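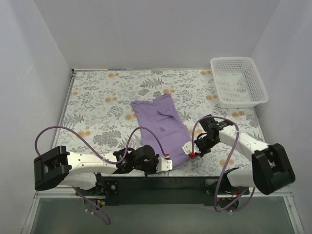 **Figure 3.** Folded purple cloth on the floral mat, with the white perforated basket at the back right.

### 4.2 Cloth and surface

Patterned surfaces make the outline of a fold harder to judge by eye, so all the flat folds in the Bevby set were laid out on a printed mat. The fern and blossom print covers the mat densely, while the cloth in Figure 3 is a single lavender-violet and stands out well against it. Paler cloths were harder to score.

A fold was marked as flat only if no part of the upper layer stood clear of the layer beneath. The small raised flap near the upper middle of the cloth in Figure 3, with its short crease, would fail on this rule. Under the older Bozsik scale, which looks at the outline alone, such flaps are ignored. Of the 725 folds scored, nearly all disagreements between the two scales came from raised flaps of this kind.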